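# Quiet enough? Noise in the small rooms at Colten Hall

Kiros Berhe
Term project, Buildings and People, November draft (final-ish) 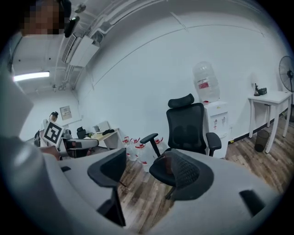
*Fig. 1. Small office, white walls and ceiling.*

## What I wanted to find out

Whether the small offices and study rooms in Colten are too echoey to work in, and whether cheap stuff fixes it. Started from my own complaining. Phone calls in these rooms sound like calls from a stairwell and I wanted to know if it was me or the room.

Two questions in the end:

1. How long does sound hang around in a small room with hard walls?
2. Does soft material on the walls help enough that people notice?

Had a third one about the ventilation hum. Dropped it, not enough time. See the end.

## Background (short)

Sound bounces off hard surfaces and gets soaked up by soft or porous ones. Painted wall gives nearly all of it back. Carpet, curtains, coats, people, all take some out. The usual measure is reverberation time, the time it takes for a sound to drop by 60 decibels after the source stops. Most rooms aren't quiet enough to get a full 60 dB drop, so you measure a smaller drop and stretch the line. I used a 20 dB drop and multiplied by three.

Small rooms are weird compared to big ones. Low notes pile up in corners, and moving the microphone one step can change the answer. The textbook formula assumes sound is spread evenly, and in a small office that isn't really true. I used it anyway for the estimate because it's the one we learned in class.

## Rooms

Room A - small office, second floor. Hard floor, one door, bare walls.

Room B - study room next to the stairs. Same type of paint, carpet tile on the floor, a big table.

Room C - the Vadton reading room. Much larger, shelves of books on two sides. Only there for comparison.

## Method

Balloon pops. Popped them in one corner and recorded in two spots per room, at seated ear height. Laptop and a borrowed measurement mic. Everyone stays out except me, door shut, phone off (forgot once, had to redo it).

For the soft material I used felt panels, Heydari brand, the thin kind, leaned against the walls on the floor. Wasn't allowed to put screws or tape on the paint. This matters because leaning panels only cover the bottom part of the wall and your voice is mostly higher up than that. Would do this differently next time.

Panel budget was 200 dollars and I spent all of it. Another 100 went to balloons, a cable, and the deposit on the mic, which I get back.

Then the survey. Sent 300 out by the building mailing list, got 200 back, better than I expected. Asked people which room they used most and how hard it was to follow a call in it, one to five.

## Results

Room A was the worst by a good margin. You can see the decay in the plots in the appendix, long tail, with a kind of flutter in it where the sound goes back and forth between the two long walls. Clap your hands in there and you hear it, a little zip sound.

Room B was better. I put that down to the carpet mostly.

Room C - very dead. Books are great.

With the panels in, Room A got shorter in the high frequencies and barely moved in the low ones. Makes sense, thin felt can't do much down there. The flutter got weaker but didnt go away, probably because of the bare wall above the panels.

Survey matched the ranking. Most complaints were about Room A, then B, almost none for the reading room, although people don't take calls in a reading room so that comparison is shaky. Several people wrote in the comments that the real problem is hearing next door through the wall. Panels do nothing for that. Absorbing sound and blocking sound are different jobs and I should of explained this in the survey intro.

## Problems

- Balloons aren't all the same loudness. Low end is unreliable.
- Only two mic spots per room.
- Survey went out before the panels went in, so no before and after from real users. Biggest hole in the project.
- Hum from the vent was in every recording from Room B.

## If I had another term

Hang the panels properly, at head height, on two walls that touch and not on opposite ones only. Try thicker material with a gap behind it. Prof. suggested the Viloletti curtain rail, which clamps and needs no screws - looked at it too late to order.

And do the hum. I still have the recordings.

Appendix: decay plots, survey questions, reciepts.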